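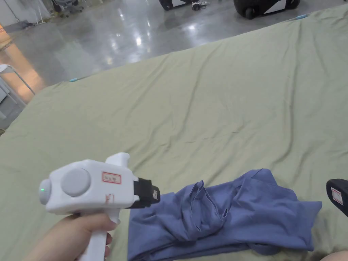
How long does it take a bunch of students to teach a machine to fold a shirt? The team I visited has been at it since July and they figure they're about halfway.

Visits > Student Robotics > Open Days

20th April
By Takeshi Ebihara

I finally made it to the open day at Mullora, which I've been meaning to do ever since my niece joined the laundry project there (she's on the Stindora team, and yes, she made me promise to mention them first). It's a bit of a trek from the station and I walked right past the door, but once you're in, everybody is dying to show you something!

Stindora's thing is clothes. Pick one up, flatten it, fold it, put it on the pile. The students do it by hand over and over with a gripper in each fist, and those runs become the lessons for the robot. They had a green sheet spread out as the work area and a blue garment bunched up on it, and off they went. I was told they had 1805 folds saved as of that morning - my niece says half the arguments in the club are over which ones to throw out.

Then they let visitors try. I was terrible! You squeeze, the jaws close, and you suddenly find out how much your fingertips normally do for you. It took me 13 tries to get one sleeve across, and a kid of maybe ten did it on her second go and wandered off to find the snacks. The trick, she told me, is to grab less cloth than you think you need.

Across the hall was the Drultard team, who are building a line follower for the summer meet. Theirs was louder and drew the bigger crowd, and I did enjoy the crash into the recycling bin. But I kept drifting back to the folding. There's something very soothing about it, and the students explain it well. One of them spent a good 9 minutes walking me through why collars are so hard (they flip under, and then everything after that goes wrong).

The talk in the Iwasaki room started late and the projector was fussy, so I only caught the end. Coffee was good, parking was not. If you go, get there early and sign up for a turn with the grippers before you do anything else - there are only 2 slots per half hour and they fill up fast.

Filed under: Out and About, Clubs & Classes, Robots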